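Care of Upholstered Furniture and Wood Tables

Household Guidance Series, Cerance Home Services
Prepared by Eleni Nikolovski

Residents are asked to read the entire page before applying any product to furniture supplied with the unit. Most damage recorded at checkout is the result of too much water, or of a cleaner chosen for the wrong surface.

Routine care of upholstery

Vacuum fabric seating weekly with the soft brush attachment on a low setting. Lift loose cushions and clean the seams beneath them before treating the outer surfaces.
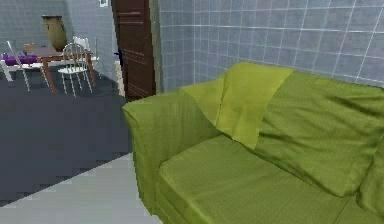 Dust settles first in places where the fabric is gathered or folded. Work from the top of the back cushion downward so that loosened particles do not fall on areas already cleaned. Where an armrest is finished with loose vertical pleats down the front, as on the green sofa, hold each pleat open with one hand and draw the brush toward the floor. Creases in a large back cushion may be smoothed by hand after vacuuming. An iron must not be used.

Before using any liquid, locate the care tag. The letter W permits water-based cleaners, S permits solvent only, and X permits vacuuming only. Test the cleaner on a hidden area and wait until the fabric is fully dry before judging the result.

Wood tables

Dust with a soft cotton cloth, following the grain. For sticky residue, add 3 drops of mild dish soap to 300 milliliters of lukewarm water, wring the cloth nearly dry, wipe, and dry at once with a second cloth. Curved legs collect grime on the inner side and should be wiped at the same time as the top.

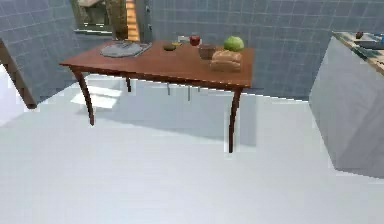
Cerance Household Guidance, No. 319

Place felt pads under plates, trays and lamps, and lift objects when moving them. White rings left by moisture often fade within a day or two. If a ring remains, report it to the maintenance desk at extension 1441 before trying wax or oil. Silicone sprays are not approved for any finish.

Spills on seating

Blot at once with a plain white cloth, working from the outer edge of the spill toward the center. Do not rub. Food and drink should be kept on a table, and pens should be capped before they are set down near fabric.

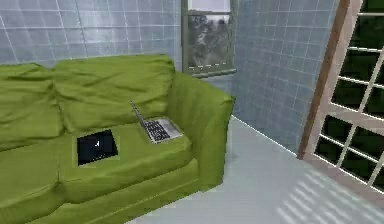

Reading time: 3 minutes

Tablets and other electronic devices should be removed from the seat before cleaning begins, and should not be left charging on cushions. Rotate reversible cushions in January and again in midsummer so that wear remains even.

Questions concerning approved products may be directed to Jhosep Marulanda, Furnishings Office.

Last revised Wednesday, April 21, 2021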